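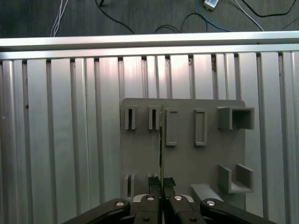
Shop Chores, Still Pending

Readers keep asking when a machine will put our tools away. Nneka Okeke has been following the Cernus arm, and her answer for November is "bring a chair." The job is a thin plate and a gray board of holders, one slot per item. Bence Juhász does it while talking about soccer. The arm gets 300 tries and our full attention - and no soccer.

Laundry is further off. Dishes, don't ask. Zsolt has offered the arm his garage, all 24 drawers of it.
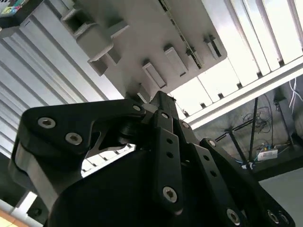

The Cernus gripper up close, near the gray plastic fixture.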